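Keeping a light wood table pale – which finish?

Posted in Home & Workshop > Wood finishes

gelesham_flats

We have a small tea point at the back of a shared office in Gelesham and I've been put in charge of the table. The top is bare or close to bare as far as I can tell. Water beads on one half and soaks in on the other, so there may be an old coat of something that has worn off where people stand. It gets coffee rings, and the rings are getting harder to clean off.

I want to put something on it but keep the color. The last table we had was done with an oil and it went the color of a pencil within 6 months. Everyone hated it. I have a sander, a free weekend and not much patience for ten coats of anything. The room has one window that opens halfway, so smell matters too.

Does water-based really stay pale, or is that only on the can? And do I need to take it all back to bare wood first?

November is the soonest I can do it, if the temperature makes a difference.

Horrocks

Water-based polyurethane, matte or satin. It stays a lot paler than oil. It will still darken the wood a little at first, the same way a wet cloth does, and most of that look goes away as it dries. Some brands sell a version for pale woods with a bit of white in it, which takes the yellow out even more. Try it on the underside before you commit.

Yes, take it back. If one half beads and the other half soaks, the new coat will dry in two different shades and you will see the line every day. Start at 120, then 180, then stop. People go up to 400 on bare wood and then wonder why the finish peels. Save the fine paper for between coats and use it very lightly.

My order for a table that size:

Sand with the grain, vacuum, wipe with a damp cloth. Let it dry fully. The damp cloth raises the grain, so knock it back by hand.
First coat thin, with a foam brush or a short pad. Don't go back over it once it starts to grab.
Light sand, wipe, second coat.
Same again for the third. 3 coats is enough for cups and plates.

Do the underside too, at least one coat. A thin top with finish on one face only can cup on you.

Pale top:
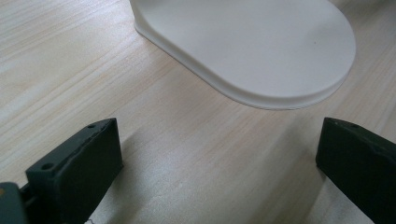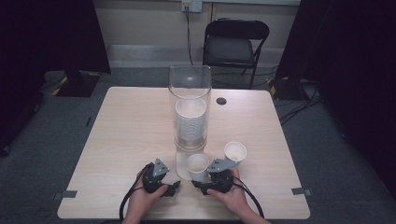 Light wood tabletop in both, paper cups in the second.

Smell is mild and mostly gone by the next morning. The part people get wrong is the wait. It feels dry in a couple of hours, but it is soft for much longer. Light use after a day or two is fine if the can says so. Leave mats, trays and anything with rubber feet off it for over 6 days, longer if the room is cool. Rubber feet will print into it.

November is fine if the heating is on. Below about 60 degrees it dries slowly and can turn cloudy.

Nallier

I used hard wax oil on mine, the clear kind. Easier to patch than poly. It did go a bit darker though, so maybe not for you.

Staltby

just use coasters

gelesham_flats

Thanks. Going with the water-based in matte. I had been planning to sand to 400, so that saved me some trouble. I'll do the underside first and see how the color comes out.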